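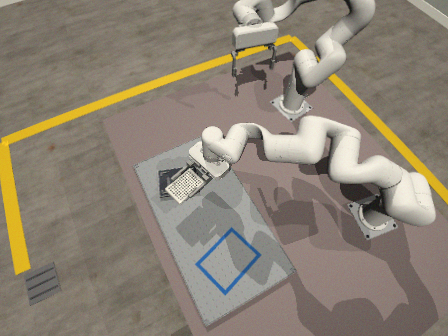 Table surface in matte mauve-brown, with wood-look flooring.

Finish for long worktables in a shared community room
Posted by Nechyporuk, February 17, 2020

Our association is refurnishing the ground-floor room at the Prirkau center. The present tables will be kept, but their tops must be recoated. The room is used for sewing, language classes and the monthly repair evening, and the tops receive hot cups, glue and a good deal of sliding of heavy objects.

The board has approved 600 dollars for materials. Two proposals are under consideration: a water-based matte polyurethane, and a hardwax oil of the kind used on floors. The members who favor the oil point out that it may be repaired in spots. The members who favor polyurethane are concerned about glue and ink. The total area to be coated is 80 square feet.

We would be grateful for guidance on the following matters. Which finish is more suitable where the users change every day? How long must the room remain closed? Is it acceptable to apply either product over an existing colored stain without removing it? Our house rules (section 9) require that any product used indoors be low in odor, and this cannot be waived.

Replies

Mimham
Member, Furniture and Finishing section

For a room with many users, the water-based polyurethane is the more suitable choice. An oiled surface performs well where one household looks after it and renews it regularly. In a shared room, spills are often left until the next group arrives, and glue in particular will bond to an oiled top and lift the color when scraped.

The existing stain may remain, provided that it is sound. Clean the tops with a mild detergent, rinse, and allow them to dry overnight. Sand lightly with a fine paper, only enough to dull the surface, and remove all dust with a damp cloth. Test the new product on the underside of one table before proceeding. Certain oil-based stains reject a water-based coating, and the defect appears as small craters within the first hour. Should this occur, a coat of dewaxed shellac between the two will normally correct it.

Apply three thin coats. Matte products contain a flatting agent that settles in the can, so the contents must be stirred slowly from the bottom at the start of each coat and again halfway through. Do not shake the can. 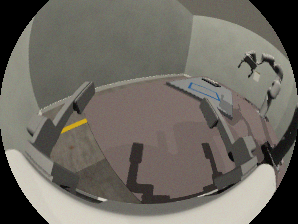 A large top in the same mauve-brown, with shadows across it.

With regard to closure, follow the label. Most products of this type permit light use after one day, but hot cups and tablecloths should be kept off for at least a week. Low-odor products still require ventilation – two open windows on opposite sides of the room are sufficient in mild weather. In February I would wait for a warmer spell, as most of these coatings cure poorly in a cold room.

Jurnine
Member

We used the oil at our hall and were satisfied with it. It does show rings.

user2142
New member

I would ask the board to consider fitted table covers in place of any finish. They are inexpensive and may be replaced when worn. I cannot comment on the stain.

Nechyporuk
Original poster

Thank you for these replies. The covers were discussed last year and declined, as they slip during sewing classes. I will submit the polyurethane proposal to the board together with the note on testing the underside. If the shellac coat proves necessary, I will inquire here again regarding quantities.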